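Bustbridge publishes brick-stacking recordings, and asks buyers to hold their applause

January – for immediate release

Bustbridge, the independent testing group for workplace machinery, has today released 600 recordings of a robot arm being guided by hand through simple building jobs with plastic toy bricks. The recordings are meant as examples for a learning system, which is supposed to pick up the work by copying them. How well it does so is still an open matter, and this release makes no claim to have settled it.

The set was gathered over 11 weeks at the group's Mahlangu workshop. Operators steered the arm through each job from start to finish while small cameras, one of them at the wrist, kept a record. Of the 600 recordings, 300 show a single brick being picked up and set down elsewhere. Another 200 show a brick being added to a stack. The rest are failures: drops, knocked towers, bricks put in the wrong place. These have been kept and labelled.

"We have all sat through the launch films," said Thandeka Ngcobo, who led the work. "An arm does something neat, the music comes up, and you never learn how many tries it took or who was steering. In our recordings a person was steering every time. If the arm looks clever, that is the operator being clever. I would like buyers to keep that in mind when a salesman shows them something similar."

Toy bricks were chosen for plain reasons. They are cheap, they come in a handful of sizes, and a poor grip on one does no harm. They also have studs, and a stud either lines up or it doesn't. Bustbridge does not suggest that a system trained on bricks will be of any use with cartons, crockery or car parts. Claims of that sort are common in the trade and the group has yet to see one properly backed up. 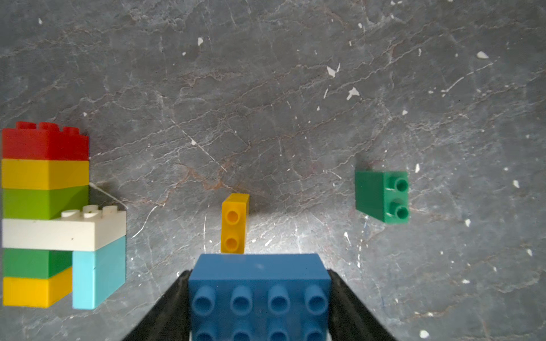 View from the wrist camera: a blue brick in the gripper, with a tower of mixed colours to the left.

The work was slower than planned. Early sessions were thrown out when it emerged that two operators had fallen into the habit of always coming at the brick from the same side. A system fed on those sessions alone would probably have learnt the habit along with the job. Operators were then given a fresh layout before each attempt and told to vary their approach, and the sessions were recorded again.

Lesego Mathebula, one of the operators, said the job had left her with doubts of her own. "By the afternoon you get tired and your movements get lazy. You cut corners, you bump things. All of that goes into the examples. People talk about the data as if it came out of a tap, but it's me at half past four wanting my tea."

For that reason each recording carries the time of day and an operator number, so that anyone using the set can check whether late sessions are worse than early ones. Bustbridge has not yet done this check itself.

The recordings are stored in Dornix, the group's own file format, and can be read with the free Nirken viewer. Shireen Naidoo, who looked after the labelling, said there would be mistakes in it. "Two of us went through every recording and we still disagreed on what counts as a drop. Where we couldn't agree, both labels are in there. Please don't average them."

A first trial of a system trained on the set is planned for the spring. Results will be published whichever way they go, with the number of attempts stated and no attempt left out. Until then Bustbridge asks that the release is not quoted as evidence that a robot can build anything by itself.

The recordings are free for research and teaching. Firms wishing to use them in a product should write to Chantelle Molefe at the Bustbridge press desk, who can also arrange visits to the workshop.

Notes for editors

Bustbridge takes no money from makers or sellers of robot arms.

Requests for edited highlights will be turned down. Full recordings only.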